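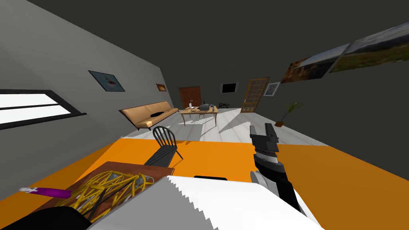
The simulated living room used in the gripper trials, with the right arm raised and its two-fingered gripper open. The tangle of yellow cables is at lower left.

Robotics software company Nillel has finished the first round of a gripper comparison run entirely in simulation, the company said in February. The tests pitted a two-fingered gripper from Buvum against a softer-tipped model made by Lunska, with both mounted in turn on the same virtual two-armed robot.

Each gripper was given 300 attempts at picking a single cable out of a pile and moving it clear of the others. Cable handling is a common weak spot for household and workshop robots, as thin, flexible objects slide, snag and bend in ways that are hard to plan for.

The Buvum gripper completed the task more often when the cable's plug was within reach. The Lunska model did better when it had to take hold partway along the cable, according to Nurhan Değirmenci, who leads testing at Nillel. She said the gap between them was smaller than the team had expected.

"The shape of the fingertips mattered less than the angle of approach," Değirmenci said. "We lost more attempts to a bad camera view of the pile than to a bad grip."

The trials were set in a furnished room, with a sofa, a television and pictures on the walls. Nillel says a plain background makes the camera's job too easy and gives results that do not carry over to real homes.

Both grippers were driven by the same controller, supplied by Wasilewska. It was set to close the fingers in 305 milliseconds — slower than either manufacturer recommends, but the fastest speed at which the simulated cables behaved reliably.

Gönül Taşdemir, a controls engineer on the project, said the speed limit may have favored the Lunska model and will be lifted once the cable physics have been improved.

A second round, on physical arms, is planned at Nillel's own lab. It will use the same cable task and add a wrist camera to each arm. The company has not said when results will be released.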